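The gripper had one job on Friday, and the job was a cup. By 3 in the afternoon it had closed on the cup, declared success, and carried nothing at all across the table with great dignity.

Sunee Mahawong, who runs tabletop trials at Grisix, had seen this before. The software thought it was holding something. The fingers were shut, the motor had met resistance, and a green light came on. The resistance was the tablecloth.

"It had a very good grip on the cloth," she says. "I'd give it a 10 for commitment."

Cloth is a nasty surface for a machine that judges the world by how hard it pushes back. Pinch a fold and the numbers look a lot like the wall of a thin cup. Then the arm lifts, and everything else on the table comes along for the ride. In March a run at the Kolleck site took 14 objects to the floor this way. The log called it a completed pick.
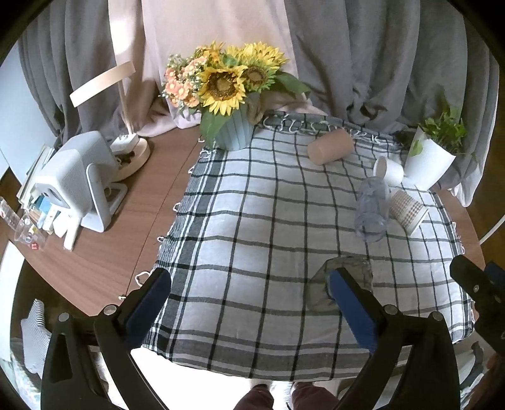

The fault sat in a setting named Adjei, after a street or a cat, depending on whom you ask. Adjei told the fingers when to stop squeezing. Somebody had lowered it to protect paper cups, which crush easily, and it had gone low enough that a wrinkle could satisfy it.

Duangjai Yimyam wrote the fix, a check she calls Cloltilow. The gripper now lifts a finger's width, waits, and asks whether the thing it's holding is still attached to the furniture. If so, it lets go. It gets 3 tries before it stops and calls a human, who is usually at lunch.

Mahawong has asked for a hard stop on pull force as well — the floor has suffered enough. Yimyam says it's on her list, below the doorbell.

3 comments

benchrat: We glued our tablecloth down. Then the robot picked up the table.

Odile P.: My toddler has the same bug.

mk_weld: Why was the force limit editable without a sign-off?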